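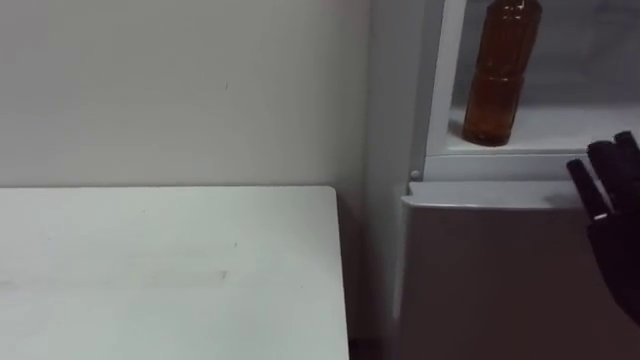
Thursday, fridge task

Lab in Asamoah from 1:30 until they locked the stairwell. Marilou had the e-stop, Andor had the teleop station, I had the log and the door. Written up the same night because last week I left it until Sunday and could not read my own abbreviations.

The Wultport rules give us one bottle, one shelf, one table. Bottle starts on the shelf in the upper compartment, ends upright on the table, door shut. Then the reverse, scored separately. Points for the door are the same as points for the bottle, and that has shaped most of the arguments in the team since March.

Started with the shelf geometry. The rim at the top of the lower door sticks out slightly and sits just under the shelf, so a hand coming up from below meets the rim first. The planner treats the front of the fridge as one flat plane. Andor's position is that a flat plane plus a 35 mm margin is good enough. Mine is that the margin eats the approach angle we need for anything standing near the left side of the shelf. We added the rim as its own collision box. Twenty minutes of work, and I could have done it in April.

The round knob under the corner of the compartment is still not in the model. Left it out. It is small and the elbow stays clear of it on every path I have plotted.

Runs, first block

Shelf to table, bottle at the left. Joint speeds at the reduced setting throughout.

Run 1: aborted by Marilou before contact. Wrist orientation wrong, my fault, I had loaded the table-side pose file.
Run 2: grasp closed, bottle tipped on lift, caught against the inner wall of the compartment.
Run 3: same, less tip.
Run 4: lifted clean. Released on the table too high and it rocked but stayed up.
Run 5: good. Andor wanted to stop there and call it solved.

The tip in 2 and 3 is grip force arriving unevenly while the arm is still settling. Gritoren waits a fixed 200 ms between "arm in position" and "close hand," and the arm needs longer than that at full reach. I changed the wait to a velocity check on the wrist joint. It is in the branch with a comment. The comment is longer than the code.

Also noted: the horizontal ridges on the bottle body matter. A finger that lands between two ridges holds at lower force than one that lands on top of a ridge. I would like to test this properly with the bottle at marked heights, but that is a day of work and the competition bottle may be a different brand anyway. Put it on the list under "if time."

Break at four. Marilou went over the wiring at the waist with a flashlight, checking ties. She found one bundle rubbing on the right side and re-routed it. We still have a lot of cable on the outside of the torso and the rules inspector at Wultport can fail us for snag hazards, so she is drafting a cover out of stretch fabric. Her first version covered a connector we need to reach. Her second version is on the sewing table at her apartment.

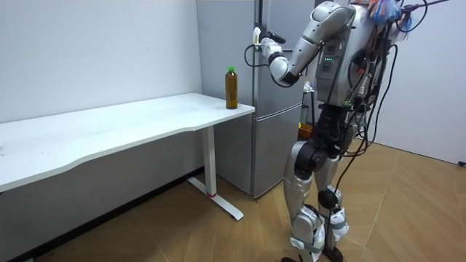

Runs, second block

Door work, bottle parked on the table near the fridge end so that it was out of the way and also in the correct start position for the reverse task.

The door is harder than the bottle and we have given it half the time. The pull phase follows an arc computed from the hinge position, and the hinge position is a number Andor measured with a tape. Error in that number shows up as side load on the wrist. Peak side load on the first pull was 62 newtons, too high. Moved the estimated hinge point back and outward by small steps, and the load came down each time until it began to climb again on the other side. Kept the lowest. Andor copied the value into the config and wrote the old one on his hand, where it will be no use to anyone.

Stance is the other half of it. When the arm extends at shoulder height the weight shifts toward the door, and the balance controller answers by bending one knee. Fine in itself. The trouble is that the shift moves the shoulder, so the arc is no longer the arc. For now we plan from the shifted stance: extend the arm, wait, re-read the shoulder pose, then compute. It costs a second and a half per run and I think we can afford it.

The loop in the wrist cable hangs lower than I like when the forearm is level. Marilou agrees. If it catches on the edge of the open door we lose the hand signal, and the hand is set to hold its last command. Two options: shorten the loop and lose some wrist rotation, or clip it along the forearm. She prefers the clip. I do too, provided it is printed and not taped. Tape has failed us on this arm before.

Data

Recorded everything from both views, the fixed one and the head. More than 1000 frames have the hand and the bottle both visible from the head side, which should be enough to redo the bottle detector. The old one was trained with the bottle against a dark background, and it loses confidence inside the compartment, where everything behind it is white plastic.

The two clocks drift. Andor says sync them from the network at start. I want one sync pulse per run as well. We left it unresolved and I added the pulse.

Open items

Print the clip for the forearm cable.
Knob into the collision model, low priority.
Reverse task, table to shelf, has had no full run yet. First thing next session.
Registration form: they want the team name as it will appear on the board. Pillurari, spelled with one r in the middle, and Marilou is to check it because last year's badge had two.
Return the torque wrench to the machine shop before Andor borrows it again.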